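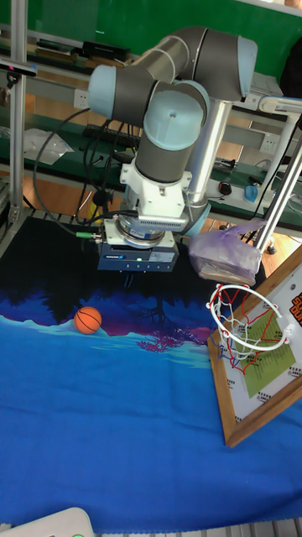
Hülya Kahraman objected, on reading a draft of this section, that a toy hoop is a poor stand-in for household work and that we had chosen it for the fun of it. We concede the second point.

3.2 Task and workspace

Figure 2. The Raritz cell in the Citthorpe workshop: arm, gripper, miniature ball and hoop over the printed mat.

The task is to pick up a small orange basketball and put it through a hoop with a net. The hoop leans, and we left it leaning, as every attempt to square it up cost us an evening and a fresh calibration. The mat was picked by a vote we now regret: its dark silhouettes of trees gave our ball detector a rich supply of edges to admire. We ran 90 trials with the mat and 40 without. A trial ended when the ball went through the net, when it left the table, or after 2 minutes, whichever embarrassed us first. Balls that reached the workshop floor were scored as failures, including the one that Chou still maintains bounced in.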